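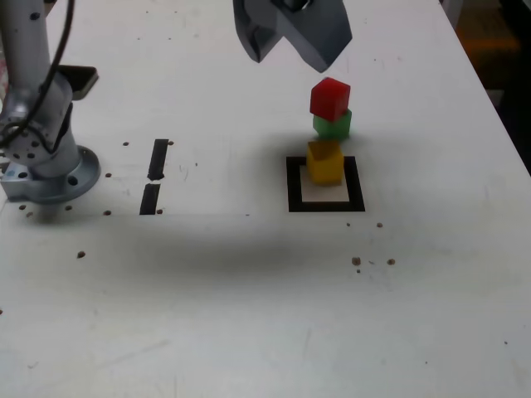 Raili H. thinks 200 stacking runs is plenty and the rest of you are hoarding.

muli_h
Plenty for what? We have 205 and the policy still stacks like my uncle parks.

ximena_c
How many start with the cubes outside the tape square?

muli_h
4.

ximena_c
Well, there's your uncle.

raili_h
I stand by 200. Just vary the starts.

bautista_m
Disagree. Toss the sloppy demos first. We cut ours to 76 and it got better, which hurt, as I'd recorded most of them.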